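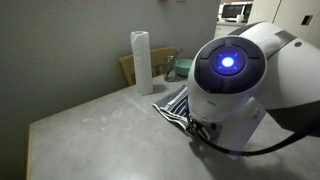 December 26, 2024

Shrinkage of the cotton from Draltetti, second batch. I write it down now because the notes from August were on loose paper and half of them I cannot find anymore.

The yarn is the same number as before, but the cone feels a little harder in the hand and smells more of oil. I wound the warp yesterday evening and put it on the small loom by myself. Two threads broke at the left side, both at the same place in the reed. One tooth has a rough spot there. I rubbed it with fine paper and after this it was quiet.

Samples are squares, 50 cm on the loom in both directions, plain weave for the first and waffle for the second. I marked the corners with red sewing thread. Please do not use the pen again, also not the one which is called permanent. In August the marks from the pen went away in the wash and we were measuring from memory.

Wash as always: 50 degrees, normal soap, no softener, dried flat on the rack. The plain weave lost 5 cm in the length and a bit less in the width. That is what I expected from the first batch. The waffle is another story. It pulled together so much that I measured it three times, with the steel ruler and then with the tape, and it lost 12 cm in the length. The cells became deep and nice to touch, but with this number the Pronau towels will come out too short if we keep the old drawing.

I see three possible causes, and I don't know yet which one it is. The beat was maybe softer than in August, the cloth looked open already on the loom. Or the new cone was spun with more twist. Or it is simply the oil, which went out in the first wash and let the fibers close. To separate this, I put the waffle sample in the water once more, same program. It is on the rack now and I will measure it when it is fully dry, not before. Damp cotton always gives me a better number than the truth.
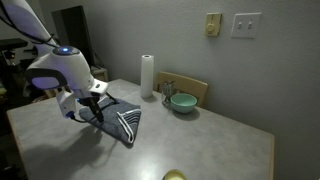 Blue towel with the striped edge, kitchen table.

About the stripes for Pronau: white and light gray on the blue ground stays my favorite, but the stripe has to come after the hem allowance. In the first drawing it is too low and the fold eats the last line. I moved it up by one finger on the paper. It is not a beautiful correction – somebody should draw it properly before we wind the long warp.

The blue from Buzatu bleeds a little in the first water. The white stripe did not take it, so far as I can see in this light. I keep a piece of the rinsed cloth in the envelope together with the dry one, to compare in the daytime.

Trurkine asks for over 50 towels, and they want the size after washing on the order, not the size on the loom. I answered that we confirm the length when the second wash is measured. They were fine with it.

To do:
Measure waffle sample, both directions, write it under this page.
New short sample with a harder beat, same cone.
Ask Draltetti for the twist of both batches.
Change the bad tooth in the reed, or turn the reed around.
Red thread is almost finished, buy more.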